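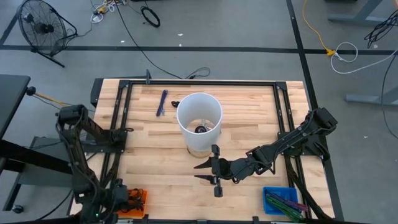 Chapter 12
When the Arm Does Not Stop Where You Told It To

Robot Cells and Safe Work > Part 3: Faults

A two-arm bench cell is a small machine by factory standards. The arms weigh little, the parts are light, and a person can stand close enough to touch everything on the table. People get hurt on cells this size all the same, mostly during setup and fault finding, when the normal routine has been set aside.

The case in this chapter comes from a sorting cell at Bovar. Two arms shared a wooden table. Cables and small parts were moved between plastic bins and a tall white container with an open top. The program had run for 700 cycles before the fault appeared.

What happened

In July, the right arm was coming down beside the container with its gripper open. It should have stopped short of the wall. It kept moving, pushed the container across the wood and pinned it against the other arm. Romain Hoarau, the technician on duty, reached in to pull the container free. The controller had reported a position error and gone into hold, and he took the hold to mean that the power was off. When the container came loose, the arm sprang 70 mm and caught the back of his hand. He had bruising and a shallow cut.

What was found

Sylvain Jacquet wrote the report. The bolts on the right arm's mounting plate had worked loose, so the base could shift a little on its rail. The arm's own sensors measure its joints and cannot tell that the base has moved. Every position in the program was then wrong by the same small amount, and the error grew as the bolts backed out further.

He listed two other points. A power cable hanging from the base had been pulling on the plate each time the arm reached across. The emergency stop was on the far side of the table from where Hoarau stood.

Hold is not off

In hold, the motors are still powered and are working to keep the arm in place. If something is blocking the arm, the motors push against it. Take the block away and the arm moves. Before you put a hand inside the rails:

1. Press the emergency stop.
2. Switch off at the main switch and lock it.
3. Support any arm that could drop when its motors lose power.
4. Try to start the cell from the panel. It should do nothing.

Only then free the trapped part.

By the end of this chapter you should be able to explain the difference between hold, stop and lockout, check a mounting plate for movement, and write a short fault report. Section 12.1 begins with the mounting plate.

Related reading
The Ruvura gripper recall
Cable strain on moving arms
Sorensen press: a near miss
Bravov line restart checklist

Previous | Contents | Next | Glossary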